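Notes from the Spare Room

February is when I fold things. I don't know how this got started, but by the second week of the month the spare bedroom has become a sorting depot and I am standing in it with a cup of coffee, asking myself why a household of 2 people owns enough bedding for a youth hostel.

Regular readers will remember that last year's effort ended when I put everything back in the closet in a different order and called it a system. Kirsten Skov wrote in to say that this was cowardice. She was right, and she also enclosed a page of instructions, which I lost under a blanket and found again last week, under the same blanket.

Kirsten's method starts with getting every piece of cloth out where you can see it. Quilts, mats, blankets, denim, the thing you bought at the flea market and have never been able to identify. You pile it on the bed and you are not allowed to leave the room until the bed is a bed again. I made it to lunch.

Denim is the worst of it. A blanket wants to be a rectangle and only needs encouragement. Denim has seams, opinions and a memory of whatever shape it was in all winter. Kirsten says to take hold of it by the hem, let it hang, and lay it down from the bottom up. I had been starting at the top for thirty years.

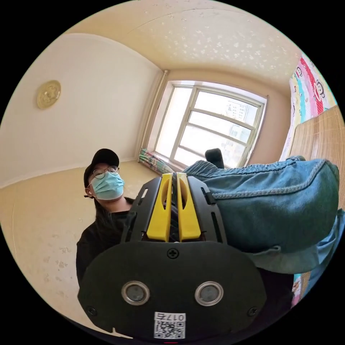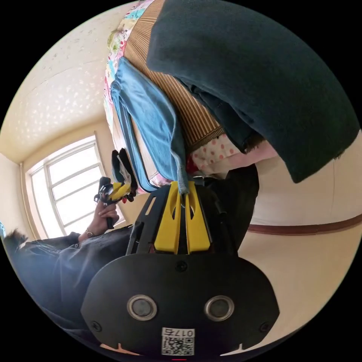 Then there is the question of what goes under what. I had always put the heavy blankets on top, on the theory that they would keep the rest in line. They keep the rest in line the way a sofa keeps a cat in line. Heavy goes at the bottom of the stack, quilts go on that, and anything thin goes last, where you can get at it without starting an avalanche at eleven at night when company has turned up.

Mats get rolled. I tried folding one, heard a noise I didn't care for, and rolled it. If yours has a fringe, tuck the fringe inside the roll or it will comb every sweater you own on its way in and out of the closet.

Luana Honorato wants to know whether those zippered storage bags are worth the money. I bought 4 of them two winters ago. One holds blankets. The other three hold the bags that other things came in, so I suppose it depends what you need stored.

As for what leaves the house, my rule is that if I can't say which bed it belongs to, it goes in the donation box. This worked well until I reached my grandmother's tablecloth, which belongs to no bed and is going nowhere. There is now a shelf for exceptions. It's a full shelf.

Dalva Meireles is collecting clean quilts and blankets through the end of the month and will pick up if you live on her side of the bridge. She asks me to tell you that she does not want pillows. She has been given pillows every year, she has been very polite about it, and she is finished being polite. Tie your bundles with string, please, and put your name on them if you want the string back.

Next time: the drawer with the batteries in it.

2 comments
4 shares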